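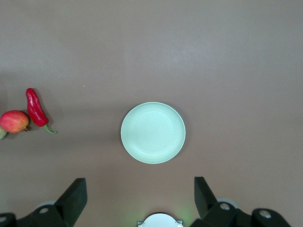
2019-08-05

Well level down again. Measured at first light before any draw, tape and float, same mark on the casing as always. Water stands 27 cm lower than at the last reading. The Usten is low too, with gravel showing on the inside of the bend, so the drop is probably general and has little to do with our own use.

Pump: the Volto was short cycling. Starting on nearly every tap opening, running a few seconds, cutting out. Switched off at the board, closed the outlet valve, drained the pressure tank through the lower cock and put a gauge on the air side. Far too low. In April I set it correctly and wrote the figure on the tank in pencil, so either the air valve leaks or the bladder does. Pressed the valve pin briefly and no water came out, which argues for the valve. Soapy water on the stem gave a slow bubble. Replaced the core with one from the bicycle box, pumped the tank back up, refilled, bled the line at the kitchen tap. The pump now runs for a decent interval and rests for a decent interval. Gauge to be read again tomorrow and the day after.

The check valve is still suspect. With everything closed the system pressure falls a little in an hour. Could be the check valve, could be the toilet float. Isolate the toilet overnight and compare.

Rain tank behind the shed holds 700 liters by the sight tube. Beans and squash have gone over to that entirely. Watering takes up to 12 cans in the evening if the squash get their full share, and I have cut the squash. Leaves flag in the afternoon and recover after dark. Tomatoes get drip only, left as it was.

Sediment filter opened. Fine brown silt on the lower half of the cartridge, more than usual for the time of year. Rinsed it, refitted it, greased the O-ring. There are 4 cartridges left on the shelf, the older type with the blue end caps. The shop in Fan no longer carries these. Check whether the new ones fit the same housing before buying a box.

Lunch late. Bread, cold beans, the end of the cheese.

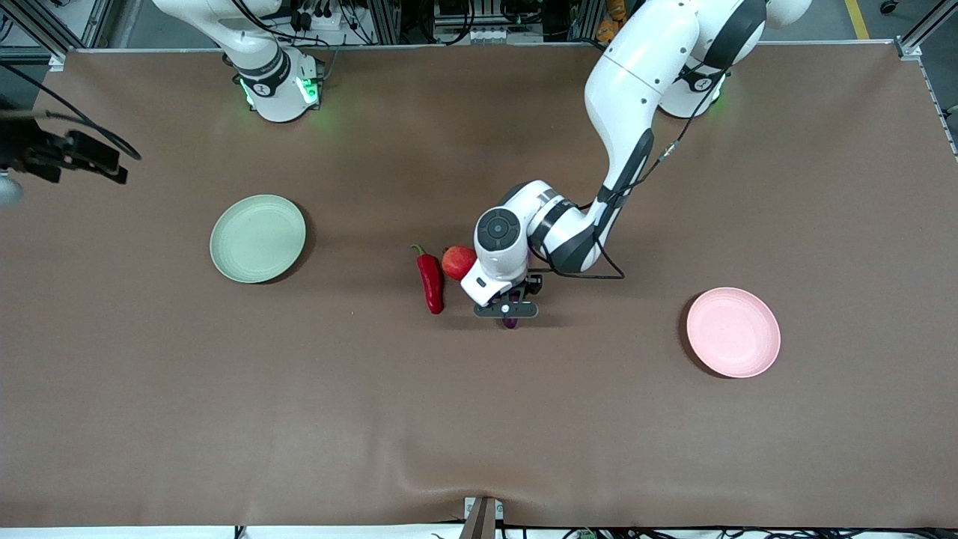 Brown cover on the table, rippled along the near edge.

Afternoon spent on the level log. Copied the loose sheets into the bound book and corrected two entries where I had written the depth from the lid instead of from the casing. The curve is steeper than last summer's from the middle of July on. If it continues, the foot valve will need to go down one pipe length before September, and that means borrowing the tripod.

Sky clear at dusk, wind light from the east. Pump off for the night. Toilet valve closed.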